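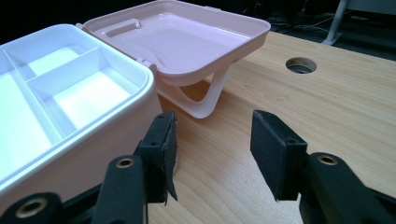 Guvine Papercraft Circle
Minutes of the autumn planning meeting, 22 Sep 2025
Held in the upstairs room at the Lesen Centre

Present: the chair, the secretary (taking these notes), the workshops lead, the swaps organiser, the newsletter editor and a very good turnout of members. Apologies were received from the webpage editor and from two of our card makers who are away at a show, and we look forward to hearing what they bought!

1. Minutes of the July meeting

Agreed as a true record, with one correction. The paper sold at the summer table was 200 gsm, and not the heavier weight given in item 4. Several people had gone out and bought the wrong stuff on the strength of the minutes, so sorry about that. The secretary has offered to swap sheets with anyone who got caught.

2. Matters arising

The embossing machine has come back from repair and runs beautifully. It was tried before the meeting with one of the big background folders and gave a crisp impression right to the edges. Members may book it for a fortnight at a time, same as before, and should please return both cutting plates with it. The bottom plate is getting quite bowed, and the workshops lead will price a new pair.

The Karunaratne Hall has confirmed our booking for the December fair. We have the main room and the small side room this time, which caused a good deal of excitement.

Nothing further on the question of the kettle.

3. Card drive

Wonderful news to report. The card drive for the Jodton hospice brought in 358 handmade cards, the most we have ever sent! The swaps organiser delivered them in two trips and was given a lovely welcome. The hospice shop has already asked for more, and is particularly short of cards for men, plain thank-you cards and anything that says "thinking of you" without being too flowery.

There was a lively discussion on envelopes. Quite a few cards had arrived without one, or with one that would not close over a thick bow. It was agreed that from now on every donated card should come with its envelope tucked behind it, and that raised pieces should be kept fairly flat. Foam pads are fine. Big buttons and wired flowers are best saved for cards that will be handed over in person.

A member asked whether the inside needs a greeting. Left blank is preferred, with the wording on the front.

4. December fair

The chair set out the plan of the hall and everyone crowded round the table to look. We will have 12 stalls in the main room, all for members' own work, and the make-and-take table will move into the side room where there is better light and a sink. Last year people were queuing across the front of the stalls to get to the make-and-take, so this ought to be a huge improvement for sellers and for little ones alike.

The project was put to the meeting, with three samples passed round. The pop-up gnome was much admired but takes far too long to glue. The shaker bauble was a favourite — it really is gorgeous — though the thought of loose sequins in a room full of children gave some of us pause. After a show of hands we went for the third, a folded star tag with a stamped centre and a bit of baker's twine. It can be finished in a few minutes, it needs only scissors and a glue stick, and it looks smashing on a parcel.

The workshops lead will cut the kits in advance and would love some company while doing it. Anyone free to help with die cutting is warmly invited to bring their own machine and a cushion.

Stall forms are to be handed in at the October meeting. Members sharing a stall should put both names on one form.

5. Workshops

Bookings for the autumn are going really well. The alcohol ink afternoon is full, with a waiting list, and we will run it again in the new year. There are still places on beginners' heat embossing and on the slimline card morning. If you have a friend who has been hovering on the edge of the hobby, heat embossing is the one to bring them to. That moment when the powder melts and goes shiny never gets old!

Suggestions for spring: gel plate printing, box making, stencils with texture paste, and a session on what to do with all the patterned paper we have been hoarding. The last got a cheer. The workshops lead will draw up a programme from these and bring it to the next meeting.

It was agreed to keep the price per session as it is, materials included.

6. Stamp library

A sort-out is due. The clear sets have been put back in any old wallet and some of the smaller sentiments have gone missing, most noticeably from the alphabet set, which has no letter E. Please have a look in your craft rooms, on the backs of your acrylic blocks and anywhere else a tiny E might be sticking.

Members borrowing sets are asked to clean them before they come back. Baby wipes without alcohol do the job nicely. If a stamp has lost its cling, a wash in warm soapy water and a dry on the side will usually bring it round.

A generous gift of Christmas dies was received from a former member who has moved to the coast. They will be added to the library this week, and a thank-you card went round the room for signing.

7. Money

The balance stands at £167 after paying for the embossing repair and the hall deposit. It was agreed to spend part of this on white cardstock and double-sided tape for the fair. A proposal to buy a second heat gun was popular and will come back in October with a price.

8. Swaps and challenge

The summer swap on the theme of seaside was a joy, and the finished cards were laid out at the break for everyone to enjoy. The lighthouse with the opening door drew a crowd. The next swap is on the theme of woodland, any size that fits a standard envelope, and should be with the organiser by the next meeting.

The monthly challenge is one sketch, two ways: use the layout printed in the newsletter and make it up once as a birthday card and once as something else entirely.

9. Any other business

A member has a paper trimmer to give away. The blade is new but the arm is a little stiff.

The newsletter editor would love more photographs of members' makes, plus a line or two on the inks and papers used. Scrapbook pages are just as welcome as cards.

The next meeting is in October, same room. Please bring stall forms, woodland swaps and a mug.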